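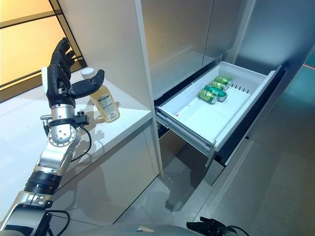 Subject: Re: [teleop-chat] how many demos before you stop?
From: Kianoush Shahbazi

Maarten Goossens wrote:

> Hi all, quick one for those of you doing kitchen tasks. We've got
> 1645 recordings of the put-away-the-drinks task and the policy still
> goes to pieces whenever the bottle is somewhere it hasn't seen. Half
> my crew wants to keep recording, the other half wants to throw the
> lot out and start over with stricter rules for the drivers. What are
> other people doing? And does anybody bother labelling the near
> misses?
>
> Maarten

Hi Maarten,

Oh, I feel this one. We were in the same spot in October with the Ikine kitchen (white counter, fridge right beside it, freezer drawer at the bottom, so pretty close to your setup I think). My vote is don't throw anything out yet!

When we went back through our own pile, 694 episodes at that point, the trouble was mostly in the last bit before contact. Our drivers had all settled into the same approach without meaning to. Hand comes up behind the bottle, fingers straight, thumb out in front, small pause, close. Lovely to watch, and the policy learned the pause beautifully. It would park itself next to the bottle with the thumb a whisker away and just sit there, thinking its thoughts. If yours goes to pieces in the same way, more of the same recordings won't help you much.

So we tried a few things. The one that did the most was starting episodes from bad places. Somebody drives the hand to a spot that's too low, or too far round the back, or with the wrist cocked at a silly angle, and only then do we hit record. It feels wrong for the first hour and the drivers grumble. We added 38 of those and saw more change than from the whole month before it. I wouldn't put that in a paper, it was one kitchen and one bottle, but there you go.

Second thing, leave the drawer alone. We used to tidy it between takes, cans in a nice row, and the poor thing had never met a can lying on its side. Now whoever's resetting just drops them in and walks away. Same with the light. We used to pull the blind when the sun got low and we don't anymore, the late afternoon colour off the window is worth having in there.

On near misses: yes, label them. We keep it dead simple, one key for "touched but didn't hold" and one for "never touched". We tried the longer list that came with the Desel annotator, 11 categories if I remember right, and no two people agreed on any of it. Hadgu might be better now, I haven't looked at it in ages.

One question back at you. Are you recording both hands the whole time, even when only one is working? We weren't saving the idle arm's joint positions for the early stuff and I'm kicking myself, as now we want to do drawer and bottle together and that older batch is no good for it. If you've got both arms logged, hang on to every episode, even the ugly ones.

Also, which wrist are you on? We had a cable loop on ours that kept brushing the counter during low reaches, and the drivers had started steering around it without telling anyone. Took me ages to spot it in the data. Clipping it higher fixed it.

Happy to share our reset sheet if it's any use, it's only a page.

Cheers,
Kianoush

2 replies | 0 attachments | Share (3)

List archive hosted by Cirnov | Contact the list owner | Back to top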